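Week 6 -- Studying from your own notes
Unit coordinator: Catrin Lloyd. Tutes: Jasmina Berisha

Carrying on from last week (forgetting curves). Reading is the Bermúdez chapter, first 18 pages only, skip the appendix.

Main idea: rereading feels like learning. Mostly isn't. You recognise the page and think you know it. Test is whether you can produce it with the book shut.

Blank board method
Pick one topic. Write evrything you remember on a board or scrap paper, no peeking. Then open notes, fill gaps in a second colour. Wipe, do it again tomorrow. Messy is fine, colour coding can wait -- people spend an hour on headings and never get to the content.

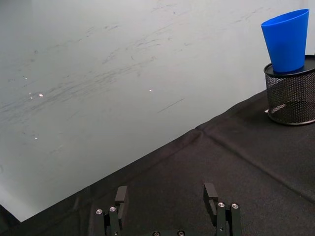

Spacing
Short goes, spread out. Three lots of 20 minutes over a week beats one solid hour the night before. Write the dates in your diary now, before May gets busy.

Mixing topics
Don't do all of one problem type in a row. Shuffle them. Feels slower and your practise marks will dip at first. Keep going.

For the tute
- bring one page of recall from week 4, gaps marked
- 600 words on your own study habits, draft only
- Olaia Bustamante's handout if you still have it (spares in room 64)

Quiz covers weeks 1 to 6. Spacing WILL be on it.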